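Restore testing for small offices: speaker notes
Zofia Sowa, Tullgate user group, afternoon session
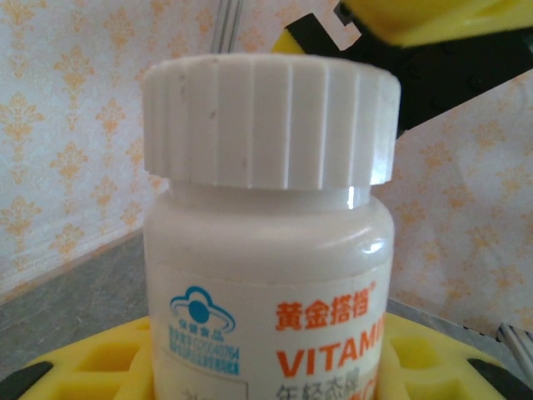
Slide 1. Scope
Talk covers file-level restores from the nightly backup at the Cladmont office. Disk imaging and mail archives are out of scope. Amerley Sarpong handles the mail side and takes those questions at the end.

Slide 2. Starting point
Two backup targets: a network storage box in the server closet, and a rotated pair of external drives kept off site. Job logs showed green every night. A green log means the job finished writing. It says nothing on whether the files open. Pause here and ask how many in the room restored a file in the last month.

Slide 3. Test method
Pick 300 files at random from the live share, weighted by folder size. Restore each to a scratch volume. Compare checksums against the snapshot taken at backup time, never against the live copy, which may have changed during the day. Log name, size, source set, result. Script is in the handout; it needs read access to the snapshot mount and write access to scratch only.

Slide 4. First run, January
572 GB in the full set. 20 files failed. Go through the table slowly.
Most failures: path names too long for the restore tool. Data was intact on the target but the tool skipped the file and returned a zero exit code.
Remainder: database files copied while open. Checksums matched the snapshot, application refused to load them. These were counted as failures by hand. The script does not catch them.

Slide 5. Fixes
Long paths: restore to a short root, one or two characters. Turn on strict mode so that a skip returns an error.
Open files: schedule a database dump before the backup window and exclude the live files from the job.
External drives: encrypted with a 128-bit key. Key was stored on the same share being backed up. Moved to a printed copy in the safe.

Slide 6. Schedule
Monthly sample test. Full restore to spare hardware twice a year. The spare machine is called Baran in the diagrams; the production box is Tudex. Do not mix them up when reading the timing chart, the colors are close.

Slide 7. Open items
Restore speed from the external drives is limited by the USB hub. Direct port not yet tested.
File permissions are not compared by the script.
Retention for deleted user accounts, to be decided.

Skip slide 8 if past 3:40. Hand over to Amerley.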